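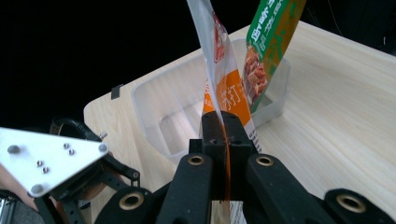 Lista de verificação prévia à aquisição: garras manuais e estações de mesa
Unidade de Barnon, sala 213
Responsável pela inspeção: Iona Shearer
Revisão orçamental: Alasdair Dalgleish
Período: outubro

1. Articulações e anéis
Estado: conforme.
Comentário: anéis cor de latão presentes nos pontos de articulação. Solicitar à Sestenel preço de anéis de substituição em separado, dado que a proposta atual só contempla o conjunto completo.

2. Fixação da placa metálica branca
Estado: conforme, com observação.
Comentário: parafusos pequenos. Incluir chave adequada no lote de ferramentas. O aperto deve ser verificado no início de cada turno e registado na folha da estação.

3. Cablagem
Estado: a rever.
Comentário: o cabo preto forma um laço por cima do mecanismo. Pedir ao fornecedor guia de cabo ou braçadeira. Custo a imputar à rubrica de acessórios.

4. Preensão de embalagens flexíveis
Estado: ensaio em curso.
Comentário: utilizar sacos de snacks de película fina, com a pega junto à costura inferior. Registar vincos e danos na película. Callum Menzies pede que o ensaio abranja também embalagens rígidas antes da assinatura do contrato.

5. Recipientes
Estado: conforme.
Comentário: caixa de plástico transparente de cantos arredondados. Prever 8 unidades por estação, incluindo reserva. A proposta da Rankin indica um modelo opaco, que não se aceita.

6. Mesa de trabalho
Estado: conforme.
Comentário: tampo claro, com padrão de madeira. Manter o modelo nas novas estações. Confirmar com Flora Baird a altura pretendida.

7. Quantidades e dotação
Estado: pendente.
Comentário: o pedido inicial previa 103 ensaios por estação e duas garras. A inspeção recomenda uma terceira garra, de reserva, a entregar no armazém de Warton. Falta o parecer de Shona Strachan sobre o prazo de garantia.

Resultado: aquisição autorizada condicionalmente, sujeita à regularização dos pontos 3, 4 e 7.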